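Handling news, April 2021
Looking after a pair of hands

Spring is when the Drerent cell gets its proper going-over, and I've been itching to write about it for the newsletter. Most of you know it only as the place where the yellow shelves are, and you've probably walked past while something was being picked up and put back again. The picking up gets all the attention. I'd like to put in a word for the upkeep, which I think is every bit as interesting (I would say that, as I'm usually the one on the floor with the tools).

For newer readers: the cell is a two-armed robot and some racking. Its job is to learn the sort of handling we do in the Avedum parts store, with awkward shapes that have no obvious place to grab. It has proper hands with fingers, and hands need a lot more looking after than a pair of flat jaws.

Setting out the shelves

The shelves are as much a part of the set-up as the robot. We moved the racking in March, and every move means going back over the shelf heights, the reach and the places where an elbow might meet an upright. I start with the uprights and check that every beam is properly seated, then look along the front edge of each tier from both ends. A shelf that sits a touch low at one end is hard to spot standing up and very easy to spot once the fingers start landing in the wrong place!

Then come the parts. We like the black foot-shaped trays for this because they're shiny, they have a raised rim, and they look completely different depending on which way round they are. Lying flat, they give the hand very little to get under. Stood up on the heel, they offer a nice long rim to curl the fingers around. If the grip is set too light the tray swings about, and if it's too firm the rim flexes, so we creep up on the right value with small changes and plenty of repeats. The current routine is 300 lifts after any change to the hand settings, with a pause halfway through to look at the fingertips.

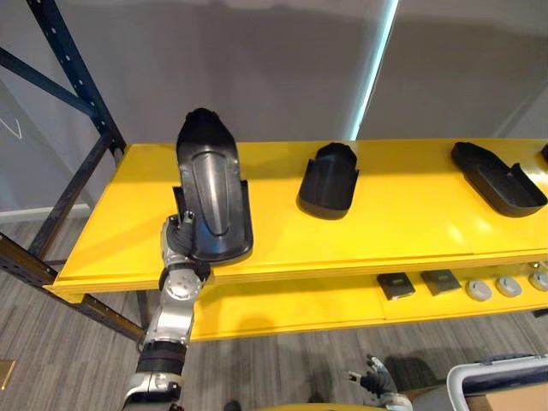

Fingers, joints and pins

Each finger has its own joint where it meets the hand, and that is where I spend most of my time. A little play in a joint is normal. More than a little and you get a finger that arrives late, so the others do its share of the work and wear faster. I go along the row with the power off and the arm supported, moving every finger through its full travel and feeling for anything gritty. You get to know them quite quickly. There was one on the left hand that had a faint click to it all winter, and replacing a worn pin sorted it out in an afternoon. I was unreasonably pleased.

Cleaning is simple enough: a dry brush into the brackets, then a lint-free cloth. No oil near the fingertips, please, ever. We tried a very light spray last year and the grip was hopeless for days.

The wrist gets the same patience. I check the screws against the marks we put on at the last service, and if a mark has shifted I take that one out, clean it and refit it to the proper torque.
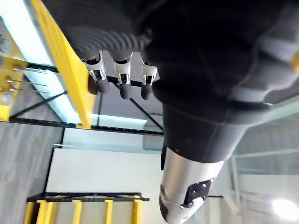 After that it's a matter of running the arm slowly through its poses and listening. I do this at the lowest speed setting, first one arm and then the other, with the stop button in my hand the whole time. Any new noise goes in the Renalano log with the pose it happened in, so the next person can go straight back to it. The log has become a lovely thing to read, by the way. Going back through the old entries I found the very same squeak reported in 2 different handwritings, months apart.

Sleeves and covers

The soft covers deserve a mention of their own. They keep dust and fluff away from the joints, and they have to be loose enough to let the arm bend but tidy enough that a fold never creeps down among the fingers. It's a fiddly balance. My method is to fit the cover with the arm hanging down, smooth it from the top, then bend and straighten the arm 5 times and see where the cloth has settled. If it has bunched near the hand, it comes off and goes on again.

Carpet fluff is the great enemy here, so the floor gets vacuumed before any cover comes off. Thumbs need an extra look too. Wipe the shell, run a nail along the seam, and check that nothing has worked its way in.
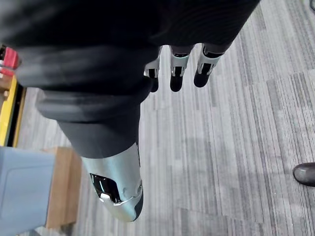 Coming up

The spare fingertips from Ferraro are on order and I'm hoping to fit them before the next issue. Once they're in we'll do the full set of lifts again, this time with the round parts from the lower shelf as well as the trays - I can't wait to see how they compare. If you'd like to come and help with a service, there is room for 2 people at a time. Bring shoes you don't mind kneeling in, and leave the lanyard at your desk.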